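Week 6 handout: Writing a kitchen worktop survey

This session covers the survey visit that comes before a stone worktop is ordered. You should have read the Olvera case notes. Bring your own copy of the survey form on Thursday, as we will fill one in during the second half.

## 1. What the survey is for

A survey records the room as it stands. The fitter, the stone yard and the client all work from the same sheet, so anything left off it will have to be guessed by someone later. Most disputes in the Olvera notes go back to a line on the form that was left blank.

Stone is cut once. A timber top can be trimmed on site with a saw, but a slab that arrives too long goes back to the yard, and the client pays for the second delivery unless the contract says otherwise.

## 2. Measuring

- Measure each run at the back wall and again at the front edge. Write down both.
- Check every corner for square. Old houses are rarely true.
- Note the depth at both ends of the run.
- Mark sockets, pipes and window boards on the sketch.
- Use millimetres throughout.

Never take a figure from the client's old plans. In the Dedumholm job the plans were 28 mm out along one wall.
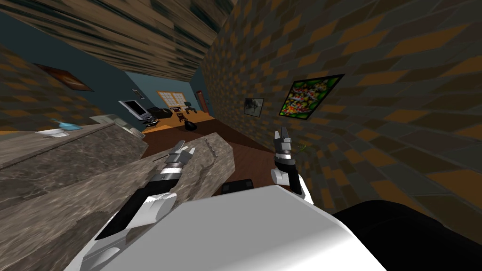 Yolotzin Aguirre asked whether a laser measure makes the second reading unnecessary. It does not. A laser gives one distance along one line, and a bowed wall will still catch you out. Take the front and back readings whichever tool you use.

## 3. Describing the stone

Clients say "marble" and "granite" for almost anything with a pattern in it. On the form, keep the client's word in one box and the supplier's name for the slab in the other. The two differ often enough to matter, as marble marks easily with lemon juice or vinegar and granite mostly does not.

Record the direction of the veining if there is any. Where two slabs meet, the client must be shown how the pattern will run across the joint, and must sign the drawing. Fukero, the yard in the case notes, will not cut without that signature.

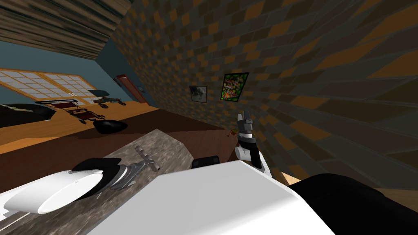

Higinio Camacho wrote that in his last job the sample was much darker than the slab, and wanted to know who should have caught it. The surveyor should have. A sample shows a small piece of one block, so book a visit to the yard and let the client see the slab itself.

## 4. Access and weight

Walk the route from the road to the kitchen before you pack up. Write down the narrowest doorway, the number of steps and any tight turn. A long piece is carried on edge, and it has to stay on edge round every corner.

Base units must be level and fixed before the stone arrives. If they are not yet in, the survey is only provisional and should be headed that way.
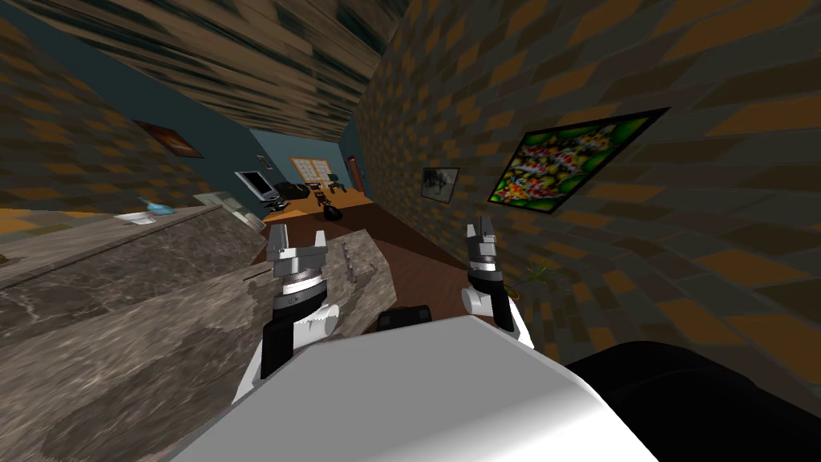

Guadalupe Serrano

Reading for next week: the Ullix case, pages 4 to 16. Make notes on where the joints were placed and who agreed to them. The written task is a one-page survey report on any kitchen you can get into, with a sketch, to be handed in at the start of the session. Sketches may be in pencil. Reports without both front and back measurements will be returned unmarked.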